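Skarden Festival Weekender Kit

Hi, and thanks for stopping by the shop! I put this kit together after one too many outdoor gigs where I stood at the back with damp socks, a dead phone and no idea what time the headliner was on. If you've got tickets for a big summer weekend (or you're already eyeing the early birds that go on sale in December), it should save you a lot of grief.

What you get

The main thing is the Skarden folding stool. It packs down to 18 inches, weighs next to nothing and has a shoulder strap, so you can carry it and still have both hands free for fries. Then there's the Larnov poncho, which is cut long enough to sit down in, and a pair of Protau earplugs. I was a total snob about earplugs until I tried these. You still hear the whole band, cymbals and all, and your ears don't ring on the train home!

There's also a zip pouch for your ticket, cards and keys. Mine has been to every show I've seen since Campbell Park and the zipper still runs fine. 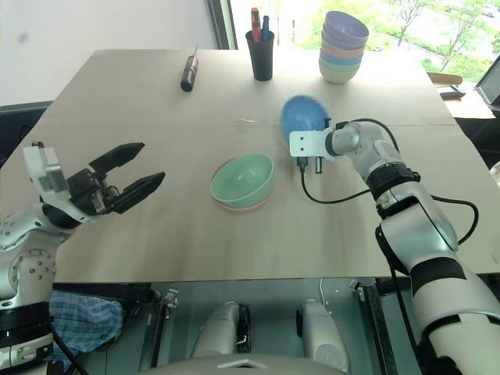
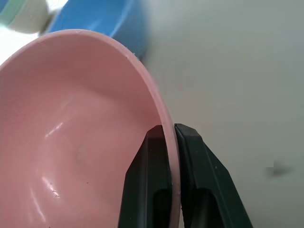
Will they let me in with it?

Most outdoor shows I go to are OK with small stools on the grass but not in the front standing area. Check your venue's list before you leave the house, please, as the rules change from one event to the next. The poncho and earplugs have never gotten me a second look at the gate.

Sizes and colors

The poncho comes in regular and long. I'm on the tall side and wear the long, though my sister swims in it. Stools come in green or navy, and the green sells out first every year, so grab it early if you care.

Price and shipping

The full kit is $80. The stool by itself is $20 and you can add extra earplugs at checkout. I made roughly 400 kits for this season and I pack the orders myself in the evenings, so give me a couple of days before you start worrying. If your show is coming up fast, put the date in the order notes and I'll move you up the pile.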